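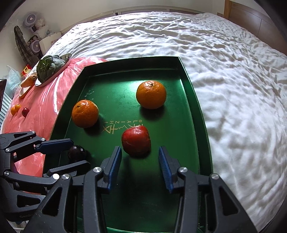
Ingeborg Fankhauser says the worst month for fruit in Clorndale was always February. The fall apples had gone soft, the berries in the store cost more than meat, and people stopped buying. "You got used to going without," she says. "Then in April you remembered what you were missing."

Clorndale has 2,981 residents and one grocery store. The closest place with a full produce section is Koltcombe, 40 minutes off when the road is clear. For years, winter fruit here meant bananas and whatever else came off the Thursday truck.

That changed when a group of neighbors began ordering together from Maeng, a wholesaler that used to sell only to restaurants. The club now has 108 households. Each one pays $10 a week and gets a mixed box, packed in the basement of the old Pinier feed store. In a good week the club moves up to 1,000 pounds of fruit.

Members don't choose what they get. The order depends on what the wholesaler has too much of, and in winter that is mostly citrus. Apples come out of cold storage. Plums are shipped a long way and turn up for a few weeks, hard as wood at first.

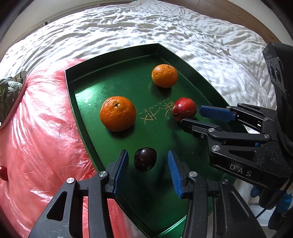
One member wrote in the club's newsletter that she had thrown out half of her first three boxes. She had put everything in one deep bowl on top of the refrigerator, where it was warm, and the mandarins at the bottom grew mold before she saw them. "I almost quit," she wrote. "I thought the fruit was bad. It was my kitchen."

Hers is a common complaint, and most of the club's advice is now about storage. Mandarins last longest in the cold. Plums should stay out until they give a little at the stem end, and then go in the refrigerator. Apples give off ethylene gas, which speeds up ripening in some other fruit, so the long-term supply belongs in a drawer of its own.

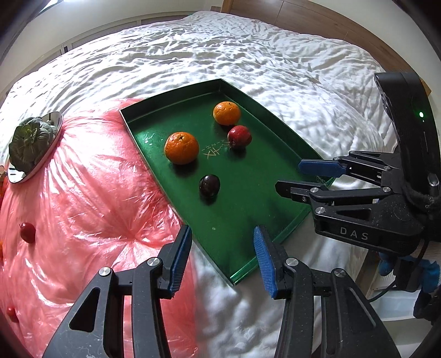

Fruit meant for eating the same day is a different matter. It can be mixed in any way that suits the house, and the club tells members to keep it shallow and in plain sight. A metal tray with raised edges does the job well: two mandarins and a dark plum can lie in it side by side, and a soft spot shows up early. People also eat more of what they can see. Several families say their children never opened the fruit drawer but will take a mandarin they walk past.

The club has had its problems. A January delivery froze on the truck and had to be made into applesauce. Some members want to drop plums, and others joined for the plums. The price has held for two winters, but the fuel charge is due for review in April.
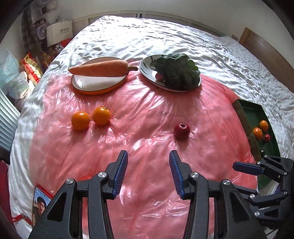

Two plates on the far side of a pink plastic sheet.

Fankhauser packs boxes every other week and takes hers home on foot. She would like to see pears next winter – the small brown kind, if Maeng can get them – and she has put her name at the top of the request list.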